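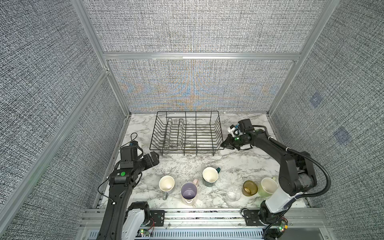 How to Load a Wire Dish Rack with Mugs

I love a plain black wire rack. It's sold for plates, sure, but those upright loops are great for mugs too, and once you get the hang of it you can clear a whole coffee morning off the counter in one go!

What you need
A wire dish rack with upright dividers
Your washed mugs and cups
A dry dish towel
A clear stretch of counter, 30 inches or so if you can spare it

Step 1. Start with an empty rack
Put away whatever is left from last night. Push the rack toward the back of the counter so you have elbow room in front.

Step 2. Line the mugs up in front
Stand them in a loose row between you and the rack. You'll spot the wide ones and the awkward handles right away, and those are the ones to plan for.

Step 3. Fill the back first
Turn the first mug upside down and set it at the back. Give it a little wiggle (if it rocks, slide it over one wire and try again). Then work forward and out to the sides.

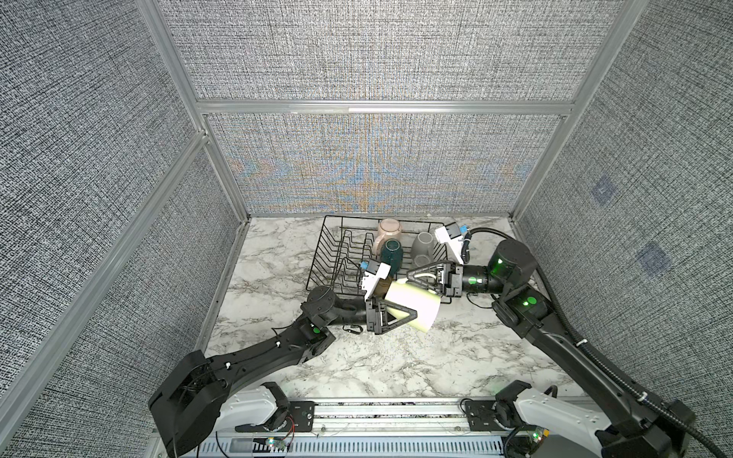
Mugs in the rack, with a pale yellow-white cup just in front.

Step 4. Sort out the handles
Handles eat up more space than you'd think! Point them into the gaps between mugs. My friend Katia Martinelli turns all of hers to the right, and her rack looks fantastic, but any direction works as long as they don't knock together.

Step 5. Let them drain
Leave everything for 40 minutes, then lift one mug and feel the rim. Still damp? Give it another 15, or grab the towel.

Tip: Thin cups go in last, near the front, where you can reach them without leaning over the heavy ones.

Posted 25 May 2025 by Osvaldo Cocco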